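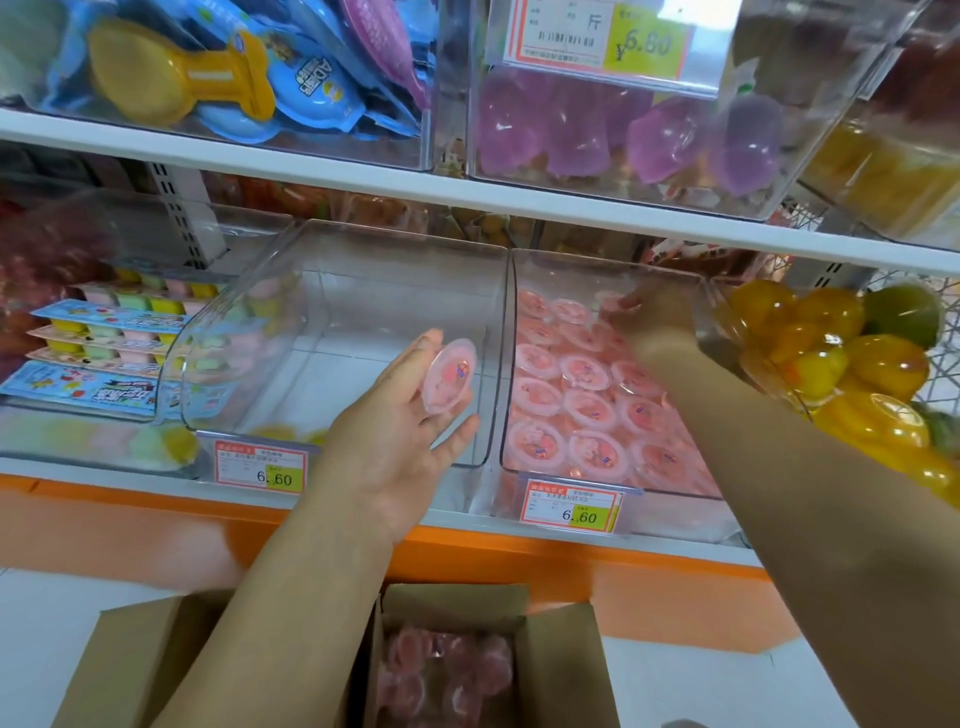 Research update: learning shelf restocking from first-person demonstrations

The Sudance project, a joint undertaking of Stireo and the Kanagaratnam laboratory, reported its first restocking result in March. The study asks whether a two-armed robot can learn to handle small, light retail goods from recordings of people doing the same work, taken from head height in an ordinary supermarket aisle.

Bulk confectionery was selected as the test category. Jelly cups are round, translucent and packed in overlapping layers, and a depth sensor often fails to find the lid. The acrylic bins present a further difficulty, as goods in a neighbouring bin can be read as belonging to the one in front.

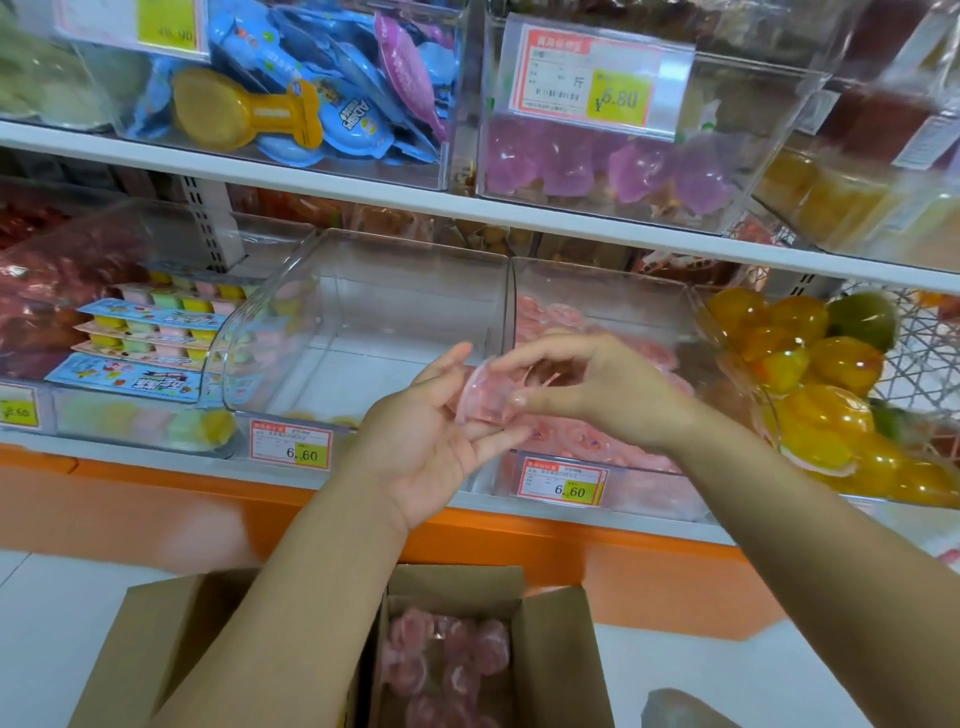
The training set comprises 858 demonstrations. Each was labelled by hand position and by the container concerned, whether bin or carton. Conceição Garcia, who leads the perception work, favoured labelling both hands separately. Earlier models treated the supporting hand as background and lost track of the item whenever it passed from one palm to the other.

Under the revised method, the policy predicts a grasp for each arm and a shared point at which the two should meet. In laboratory trials on a replica shelf, dropped items fell by a factor of two against the single-hand baseline. Performance on nearly empty bins remains weak, and Renzo Barbieri is revising the approach angle over the curved front lip.

A second round of trials will be held at the Rosport test centre. Members wishing to review the labelling protocol may request a copy from the project office.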